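Re: linens for the September dinner at Trenham

On 2024-04-22 the Siltside office wrote:
> Ruddock can do 500 napkins and the tablecloths, delivered to
> the hall. Do we want them pressed or folded only?

Pressed, please. The folded ones we had from Esgate took all morning to iron.

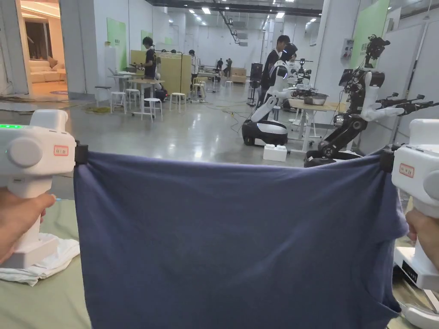

The quote comes to 1,436 with delivery both ways - fine by me. 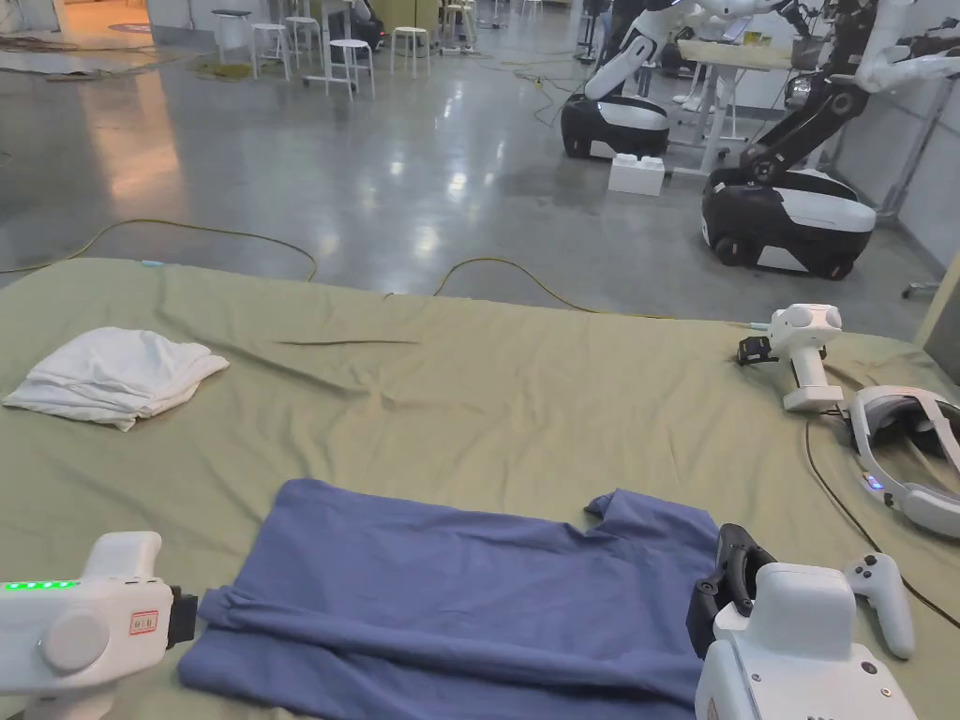

Staff shirts are separate from the rental. I'd like plain blue T-shirts, like the one lying on the green sheet, with no logo.

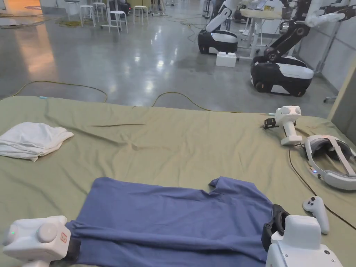 Deposit is due 2 weeks ahead. Can Siltside pay it directly?
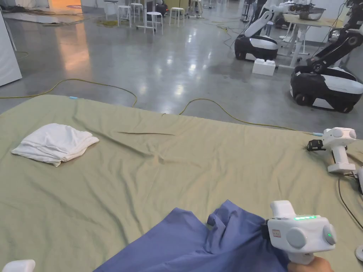
Blue cloth and folded white towel on the green sheet

Chairs next, once the hall confirms.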